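Patio Toy Box FAQ
Nelstead Courtyard Residents - shared things
Updated December 2019

Quick answers, mostly the stuff that keeps landing in my inbox. If yours isn't covered, write to me or to Tien-fu Shih. Hok-lam Tsao.

What is the toy box?
Soft toys and small plastic bits for the patio. Kids play with them, then they go back in the bin. No sign-out, no list.

Where is it kept?
In the patio closet, bottom shelf. Code is 1945. Was on the top shelf until February, too high for most kids, so moved.

When can we use it?
Any time the patio is open. Toys back inside by dark please. Dew gets into the plush and it takes forever to dry.

Do I have to book?
No. Only for birthdays and groups bigger than 11. Put your name on the sheet by the closet, a week ahead is plenty.

How do I pack up at the end?
Clear the table first. Soft toys into a bin, big ones at the bottom, small plastic ones last. Don't squash them down, a second bin is fine. Look under the chairs. Look on the lawn too, things roll.

Why bins with no lids?
Had lids. Lids went missing. Also you can see whats in there without digging. Carry by the hand holes, not by the rim, the old ones split that way.

What do the toys look like, so I know what's ours?
Vegetables and flowers and blobs, mostly. Plush carrot, a round mint green one, that kind of thing.

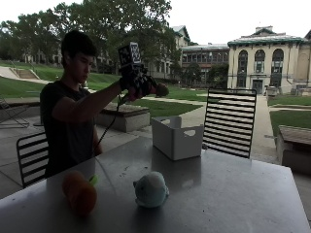
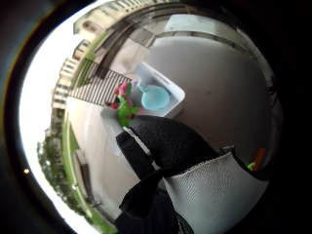
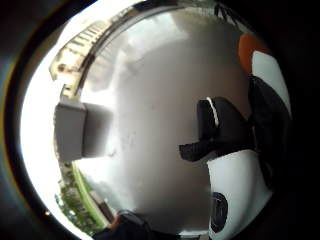 Is the table OK for kids to play on?
On it with toys, yes. Standing on it, no. It's metal and gets hot in summer, so feel the top before you sit a toddler near it. Wipe down after snacks, damp cloth, nothing gritty. It shows every smudge, don't go crazy over it.

Can we move the table and chairs?
Chairs yes, put them back after. Table please leave. Two people dragged it once and we still have the scratches in the paving.

Can the toys go on the lawn?
Dry days, sure. Plastic ones any time. If a plush toy gets muddy don't put it back with the rest, leave it on the closet shelf with a note.

Who washes them?
Tien-fu does the plush, 5 or so at a time, in a mesh bag. Cold, gentle, air dry. Plastic ones get a bucket of soapy water. If you want to take a load home, great, just say so on the sheet so we dont think they walked off.

My kid took one home by accident.
Happens all the time. Drop it back in the closet, no need to write.

We found something that isn't from the box.
Lost and found basket, same closet. Stays there a month, then Giltbridge thrift shop.

Can I donate toys?
Yes to: soft toys that can be washed, chunky plastic, stacking cups.
No to: batteries, anything with beads inside, anything with loose eyes or buttons. No puzzles, we tried, pieces all over the planters.

Are small pieces safe for babies?
Some aren't. Take those out before you put a baby down next to the bin. The box isn't sorted by age and probably won't be.

Something is torn or broken?
Plush: bag marked MEND. Broken plastic: trash, right away, sharp edges.

Who pays for all this?
We had 400 dollars from the Prelport summer sale. Went on bins, hooks, the mesh bags, soap. A bit left over. Not collecting right now.

Can we get a second box for the Vlček side?
Asked twice. Needs someone over there with a dry shelf and a key. If thats you, write to Tien-fu.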